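인증 중고차의 인증 범위와 잔존가치 표시 방식이 호가 형성에 미치는 영향

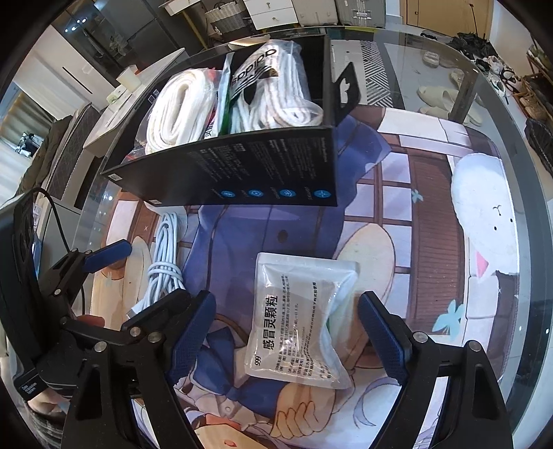

제11권 331쪽

그림 1. 유리 상판 위에 놓인 감기약 포장(感冒灵颗粒)과 그리퍼의 두 손가락.

인쇄 | 이메일로 보내기

3. 자료 및 분석 방법

3.1 표본의 구성

분석에는 Andstead와 Bromdale 두 지역의 인증 중고차 매물 공고를 사용하였다. 수집된 공고는 4,000건이며, 동일 차대번호가 중복 게시된 경우에는 최초 게시본만 남겼다. 주행거리 또는 최초 등록 연월이 누락된 공고와 법인 일괄 매각 물량은 제외하였다. 비교군으로는 같은 지역에서 같은 기간에 게시된 비인증 매물 900건을 두었다. 비교군의 차종 구성은 인증 매물의 차급별 비율에 맞추어 조정하였다.

두 지역의 판매 구조는 동일하지 않다. Andstead에서는 제조사 직영 매장의 비중이 높고, Bromdale에서는 복수 브랜드를 취급하는 위탁 판매점이 다수를 차지한다. 위탁 판매점은 제조사 인증과 판매점 자체 인증을 한 화면에 병기하는 경우가 많아, 인증 주체를 공고 본문에서 다시 확인하여 별도 변수로 기록하였다. 인증 주체가 명시되지 않은 공고는 자체 인증으로 분류하였다. 이 분류 기준은 제조사 인증의 효과를 과대 추정할 가능성이 있으며, 이에 대해서는 4.3절에서 다시 다룬다.

3.2 인증 범위의 부호화

인증 범위는 점검 항목, 보증 기간, 보증 대상 부품, 부가 혜택의 네 영역으로 구분하였다. 점검 항목은 판매점이 공개한 점검표를 기준으로 하되, 점검표마다 세분 정도가 다르므로 항목 수 자체를 변수로 사용하지 않았다. 예컨대 제동장치를 하나의 항목으로 기재한 점검표와 패드, 디스크, 호스, 액량을 나누어 기재한 점검표는 실질적으로 같은 범위를 다룰 수 있다. 본 연구에서는 점검 내용을 11개 기능군으로 재분류하고, 각 기능군의 포함 여부만을 기록하였다.

보증 기간은 잔여 제조사 보증과 인증에 따른 추가 보증을 분리하였다. 공고에서 두 기간을 합산하여 표시한 경우에는 최초 등록 연월을 이용하여 잔여 보증을 역산하였다. 보증 대상 부품은 동력계통 한정 보증과 일반 부품 포함 보증으로 나누었다. 자기부담금의 존재 여부도 기록하였으나, 공고 본문에 금액이 기재된 사례가 적어 회귀식에는 포함하지 않았다.

부가 혜택에는 저금리 할부, 긴급출동, 정기점검 쿠폰, 교환 보장이 포함된다. 저금리 할부는 신용등급에 따라 적용 조건이 달라지므로 표시 금리를 그대로 가격에 환산하지 않고 제공 여부만 이항 변수로 처리하였다.

3.3 잔존가치 표시

공고에 표시된 잔존가치는 두 가지 산정 방식 중 하나를 따른다. Ulau 방식은 신차 가격에서 경과 월수와 주행거리에 따른 감가를 차감하며, 선택 사양을 일괄 비율로 반영한다. Rey 방식은 최근 거래가의 중앙값을 기준으로 하고, 선택 사양을 품목별로 가감한다. 전자는 거래가 드문 차종에서도 값을 산출할 수 있으나 시세 변동을 늦게 반영한다. 후자는 시세에 민감하지만 표본이 적은 차종에서 값이 불안정하다.

동일 차량에 두 방식의 값이 모두 표시된 공고는 331건이었다. 이 부분 표본은 산정 방식의 차이가 호가에 미치는 영향을 차량 특성과 분리하여 추정하는 데 사용하였다. 수집 기간 중 8월에 Ulau 방식의 감가표가 갱신되었으므로, 갱신 전후를 구분하는 더미 변수를 추가하였다.

3.4 추정 모형

종속변수는 최초 게시 호가의 자연로그값이다. 설명변수는 차령, 주행거리, 배기량, 변속기 형식, 사고 이력, 외장색 군, 인증 주체, 추가 보증 기간, 보증 대상 부품, 부가 혜택 및 잔존가치 표시 방식이다. 차종과 지역의 고정효과를 포함하였고, 표준오차는 판매점 단위로 군집화하였다. 주행거리의 효과는 차령에 따라 달라질 것으로 예상되므로 두 변수의 교호항을 두었다.

호가는 실제 거래가와 다르다. 협상에 의한 할인 폭은 공고 자료에서 관측되지 않으며, 게시 기간 중의 가격 인하만이 부분적으로 이를 반영한다. 따라서 본 절의 추정치는 판매자의 가격 제시 행태에 관한 것으로 해석해야 한다. 게시 종료를 판매 완료로 간주하는 선행 연구의 관행은 따르지 않았다. 위탁 판매점에서는 계약 만료로 공고가 내려간 뒤 다른 점포에서 같은 차량이 다시 게시되는 사례가 확인되었기 때문이다.

4. 결과

4.1 인증 주체와 보증

제조사 인증의 계수는 모든 모형에서 양의 값을 보였다. 판매점 자체 인증의 계수 역시 양이었으나, 추가 보증 기간을 통제하면 통계적 유의성을 잃었다. 제조사 인증의 계수는 같은 통제 이후에도 유지되었다. 보증 대상 부품의 효과는 차령이 높은 구간에서 더 크게 나타났으며, 잔여 제조사 보증이 남아 있는 차량에서는 거의 관측되지 않았다.

4.2 표시 방식

두 방식의 값이 병기된 부분 표본에서 호가는 두 값 중 높은 쪽에 더 가깝게 형성되었다. 이러한 경향은 Bromdale의 위탁 판매점에서 뚜렷하였고, Andstead의 직영 매장에서는 방식 간 차이가 작았다. 직영 매장의 호가가 본사의 가격표에 따라 정해지는 점이 반영된 결과로 보인다.

4.3 강건성 검토

인증 주체가 명시되지 않은 공고를 표본에서 제외하고 동일한 모형을 다시 추정하였다. 제조사 인증의 계수는 소폭 감소하였으나 부호와 유의수준은 변하지 않았다. 감가표 갱신 더미를 제외한 모형에서는 Ulau 방식의 계수가 불안정해졌으므로, 최종 모형에는 해당 변수를 유지하였다.

관련 글
- 잔여 보증의 양도 조건과 중고차 호가
- 위탁 판매점의 재게시 행태에 관한 연구
- 주행거리 구간별 감가율의 비선형성
- 할부 금리 표시 방식과 소비자의 차종 선택

문의: 편집부 | 저작권 안내 | 최종 수정 10/11/2018 | 맨 위로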